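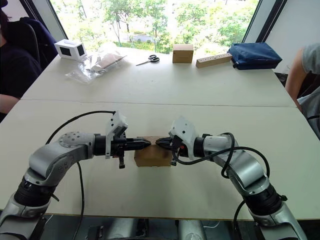 To: Collstead Allotments list
Subject: Re: Blight on the early potatoes?

Hello all,

> We have brown patches on the lower leaves of two rows, at the Breldale Road
> end. Is it blight already in June? Should I pull everything out, or
> only cut the tops? I would hate to lose the lot.

I had the same on my plot last year, so I can tell you what I did. Please look first at the underside of the leaves in the early morning. If there is a white, soft edge to the patch, it is most probably blight. If the patch is dry and has rings in it, then it may be early blight – a different illness, and much slower.

In my case it was the real one. I cut all the stems to the ground and put them in the council bin, not in the compost. Then I left the potatoes in the soil for 2 weeks before lifting, so that the skins could become firm. From 7 plants I lost only a few tubers.

For next year I can recommend to leave more space between the rows. I have also 6 seed potatoes too many each spring and would gladly share them.

Does anybody know if the water tank by the gate is repaired?

Kind regards,
Biswas, plot by the hedge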